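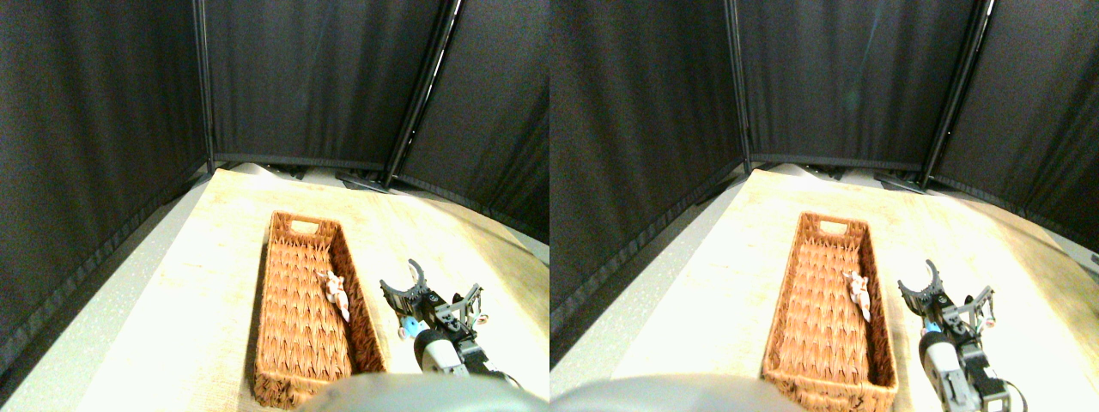 Dela Alhassan read my first budget and wrote in the margin, "You've priced one robot and zero robot cells. Where's the rest of it?" So this report is mostly me finding the rest of it!

Projects > Spring Reports > Planning a Second Pick-and-Place Station

The plan was simple (I thought). We have one station where a gripper works on small soft things in a wicker basket, and we want a second one so two groups can run on the same afternoon. The department gave us a ceiling of $4000, and I started shopping on Fri 8 June with a spreadsheet and way too much confidence.

I got quotes from Flastament and Nuvholm. The Nuvholm arm was cheaper, but its gripper is an add-on and the mounting plate is another add-on after that, and by the time I'd clicked through all of it the two were nearly even. Flastament sells arm and gripper together for more than half our money, and they answered my emails, which counted for a lot with me.

Then came the stuff I'd left out. Stereo camera and its mount: $1056, the line that hurt most. Black curtains, poles and feet: $400 from Bjarnason. I tried to cut the curtains and Cayetano Gallardo talked me out of it, because he's done the image work with and without them and says the background cleanup eats whole evenings. Fine, curtains stay. The table I'd like to get secondhand, any pale wood top that doesn't wobble.

This site uses cookies to remember your preferences. Accept | Manage settings

Baskets and plush toys are the fun part. I put down $30 for the lot, and I'd buy a couple of different weaves if the money stretches, plus toys in light colors and dark ones. Stoveo has baskets in the long shape we like, but shipping costs more than the basket does, so I'm going to try the thrift store first.

What I still don't have is a number for spares. Fingers and cables are the two things I'd want in a drawer from day one, and neither supplier lists them online. I've asked Flastament for a parts list and I'll add the line when it comes in. Until then the order is on hold.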